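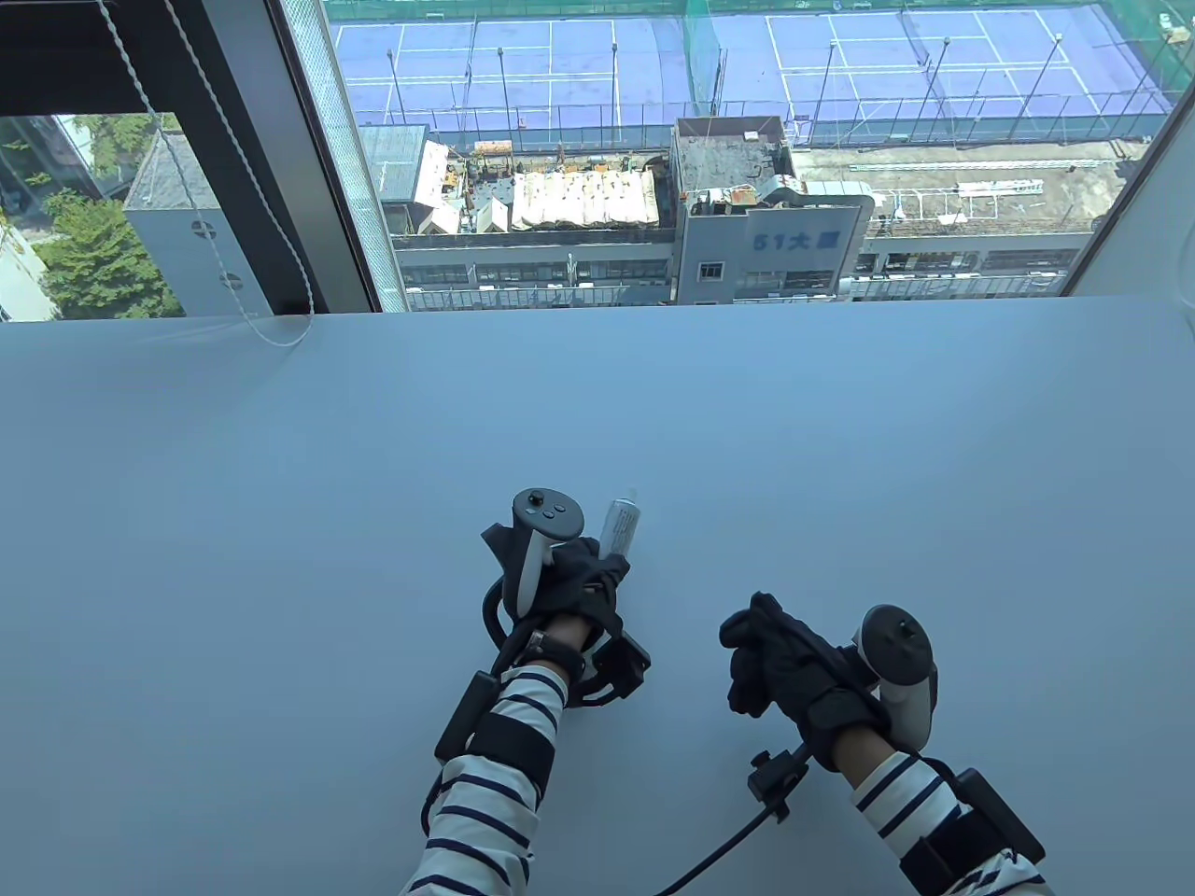

Can a machine clear and wipe a desk yet, or is this still a research topic?

Posted by deskside_14 in Home and Shop Automation

I look after a shared workroom with white tables along the windows. The end-of-day job on each table is the same: pick up loose paper, put small items back in a tray, wipe the top, look for marks, wipe again if needed. It takes a person a few minutes per table. A robot vacuum already does the floor without trouble.

I have a quote from a reseller, Clerkico, for a single-arm unit on a wheeled base. The sales sheet says "general tabletop tidying" and gives a reach figure, a payload figure and nothing else of use. My requirements are modest. It can be slow. It can run at night. It can't lose paper that somebody wanted to keep, and it can't leave a table half done and report it as finished.

Is there anything sold today that meets this? If the answer is no, which part of the job is the blocker?

2 replies

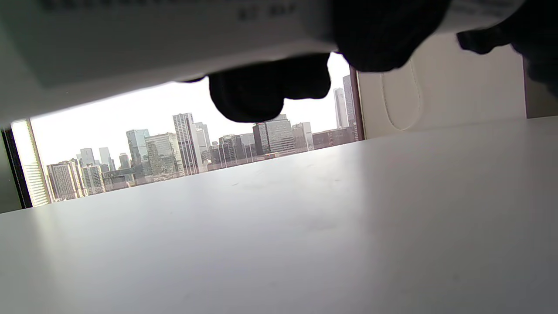 Lallville, July

Posting from a shop that has tried most of this. Short version: wiping works, paper sometimes works, the complete chore does not.

Wiping a flat top is mostly a coverage problem. The arm needs the table edges, a force limit and a path. We ran a Rovau arm with a foam pad on bare tables and it covered the surface every time. It had no idea whether the surface was clean afterward. Faint smudges on a matte white top are hard for a camera when there is a window behind the table, as the daylight washes out the contrast you need. We ended up wiping everything twice and skipping inspection.

Paper is a different matter. A single sheet flat on a smooth table has no edge a two-finger gripper can get under. A person drags it to the table edge or bends a corner up with a fingertip, then adjusts the grip while it is already moving. Our log has 2,036 attempts on single sheets. The arm did well when the sheet was already creased or had one side off the table. On flat sheets it mostly pushed them along. A suction cup lifts them, but then you are changing tools between paper and everything else.

Deciding what to keep is the third part, and no arm solves it. Put a tray out, tell people that anything outside the tray gets thrown away, and you have removed that step from the machine's job.

For your case I would not sign the quote. Ask for an unedited run of a full table in your room in the afternoon light, with your paper, and have them reset nothing by hand. 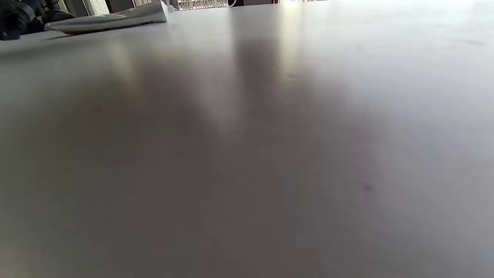 Hongjun Xu
Maintenance technician, Tejada

Agree with most of the above, with a few corrections on inspection.

White on white is the case to test first. A folded piece of paper lying on a pale table can be picked out by the soft shadow along its underside and very little else. Once glare from the window reaches that part of the table, the shadow goes and the detector loses the item. Then there is the shadow of the machine itself. When the tool comes in low it darkens a large area of the table, and any brightness threshold you set earlier in the day is wrong. Small specks get missed in the dark area and false marks turn up at its edge.

Things that helped us:

Run after sunset with fixed lighting. The request for night operation is a good one, keep it.

Take the inspection image with the arm parked, not during the wipe.

Lower the blinds if you have them. Tie up the cords, they catch on things.

Set a minimum mark size and accept what falls below it. We spent 19 days chasing specks that no user had ever complained about.

On grippers, I disagree that you need a tool change. A soft finger with a thin nail on one side lifts some flat sheets. Slow, but you said slow is fine.

On "report it as finished": ask the seller what the unit does after a failed pick. Ours retried and then moved on, and the job status still came back as complete. We had to add our own check. If Clerkico can't tell you where that status comes from, treat it as a timer.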